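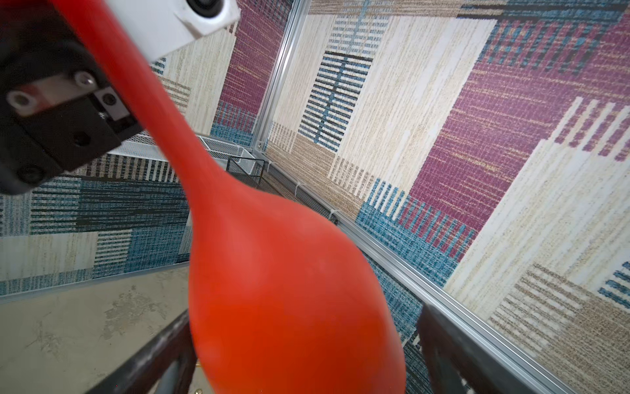 **plasto_newbie:** How many demos do I need before a hand-taught task starts working on its own?

**Skidetar:** It depends on how much you move stuff between runs. I got something halfway usable at 50 with everything starting in the same spots, and once I began shuffling the pieces I needed 100.

**gripfumbler:** 100 sloppy demos will hurt you more than 40 clean ones, in my opinion. If you hesitate over the grasp, the arm learns to hesitate too. I throw out any run where I stopped to think.

**Skidetar:** Gotta disagree! I keep the fumbles as long as I recover from them. My policy trained on perfect runs only would miss a stem by a hair and then just hang there forever.

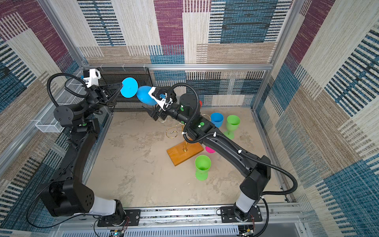 *Both arms in play, blue piece to blue disc.*

**plasto_newbie:** Ok wow, two arms. Do you drive both at once? I've only tried remote control with one and my left hand is useless.

**Skidetar:** Both at once, yeah – it feels like patting your head and rubbing your belly for the first evening. Go slow and park one arm while the other moves.

**vitwood_dan:** Or skip remote control and push the arm around by hand. Way easier to learn.

**gripfumbler:** Easier, sure, but then your own hands end up in the camera view. I'd only do it for checking reach.
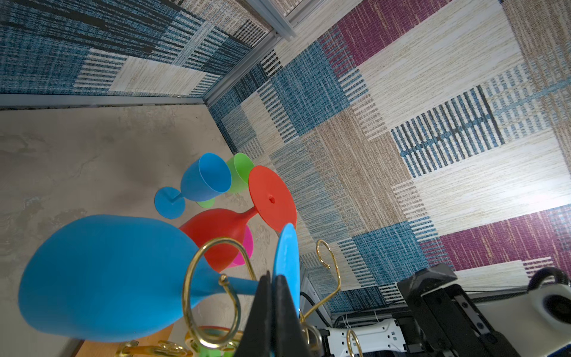

*Fingers on the stem, close to the base.*

**plasto_newbie:** Why down by the base and not the bowl?

**Skidetar:** Personal taste, mostly. The stem gives me a thinner thing to close on, and I want the same grasp in every demo. Pick one and stick with it.

**vitwood_dan:** I'd still go for the bowl, but fine, pick one. Post your numbers when you hit 40, newbie.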